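Foam building blocks on a wood play board, how do I keep them from sliding and how do I clean the board?

Asked by Renu Garg
Jan 29, 2024
33 comments | 11 shares

Hi all! So my sister passed down a big tub of foam blocks for my twins (they're three) and we've been letting them build on a large maple board that used to live in our kitchen. It's one of those made from a few planks glued edge to edge, light colored, really pretty grain. I love it for this because it's flat and it doesn't eat blocks the way the rug does.

Two problems. The blocks skate all over the place, especially the triangle ones. The kids push two together to make a roof or an arrow or whatever it is that day and the second somebody bumps the table, off it goes. Then there's the board itself. I've been wiping it down with a wet rag after snack time and now one of the seams feels a little raised when I run my thumb over it. Did I ruin it? Should I oil it again? I have a bottle of Favwood oil left from when it was a cutting surface but I'm scared it'll make the blocks greasy.

Also open to being told to just buy a play mat. I looked at the Plastuline ones and they want more for a mat than my sister paid for all of the blocks, so I'd like to skip that if I can!

Answer 1
41 people found this helpful

You didn't ruin it. A raised seam on a glued up board almost always means water got in on one side and the wood swelled a bit. Stop with the wet rag, stand the board up on its long edge for a few days so air gets to both faces, and check it again. Mine (not maple, but same kind of construction) did this after I left it flat on a damp counter and it went most of the way back down on its own. If there's still a ridge after that, sand it with the grain, light pressure, wipe off the dust, done. I did 220 grit first and then some finer stuff I had in the drawer.

About the oil. Yes you can, but do it on both sides, thin coat, and then leave it alone for a couple of days before any foam goes near it. Wipe it with a dry cloth in between. The mistake I made was flooding it and putting the toys back that same night, and the soft blocks came up with dark patches that never washed out. If you press a paper towel on the board and it comes away clean, you're good. You could also just not oil it. It's a play board now, it doesn't have to survive onions anymore.

For daily wiping use a barely damp cloth and dry it right after. Crumbs come off with a dry pastry brush, which my son thinks is the best job in the house.

Answer 2

just put a mat under it

Answer 3
17 people found this helpful

I think the answer above means under the board, and I agree with it as far as it goes! Half of your sliding might be the board moving and not the blocks. We had ours on a slick table at the old place in Adirthorpe and every bump scooted the whole thing. I cut up a roll of that rubbery shelf liner and laid it underneath, and the board quit moving.

The blocks are a different story. Foam on smooth wood is slippery when the foam is dusty, and hand-me-down blocks are always dusty. Fill the sink with lukewarm water and a squirt of dish soap, swish them around, squeeze gently, rinse, then lay them out on a towel overnight (turn them over before bed or the bottoms stay damp). I did 262 of them one weekend when my mother-in-law dropped off three tubs, and yes I counted, we were splitting them between two households and there were opinions. They gripped so much better afterward. The wedges and prisms still tip if you stand them on the narrow side, that's just how they are. Lay them down flat side first and have the kids start with the chunky pieces.

If you still want more grip, try a piece of craft felt in the middle of the board as the building spot. Don't glue it! I glued mine and spent an evening scraping. A couple of dabs of the removable putty stuff at the corners is plenty, and when they want to drive cars on the wood you peel it off. I've also seen people score the surface to roughen it up, please don't do that to a nice piece of maple.

One more thing on storage, because it took me forever to work this out. Sort by shape and forget color. My kids could never put things away by color, it turned into a fight over who got blue. Now all the triangles go in one bin and all the rectangles in another, and cleanup takes them five minutes or so on a good day. I got the bins from Varela when they were clearing out the small sizes, but any shoebox will do the same job. Keep the lids off until everything is fully dry or they'll smell like a gym bag.

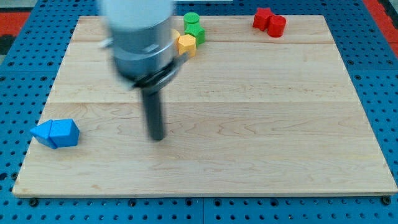 Anyway, hang on to the board. We've had ours through 1000 towers at least, and the dings just sort of blend in with the grain after a while. If the seam ever opens up enough to catch a fingernail, that's when I'd take it to somebody with clamps and wood glue. Until then let them build on it, and let us know if the shelf liner helps!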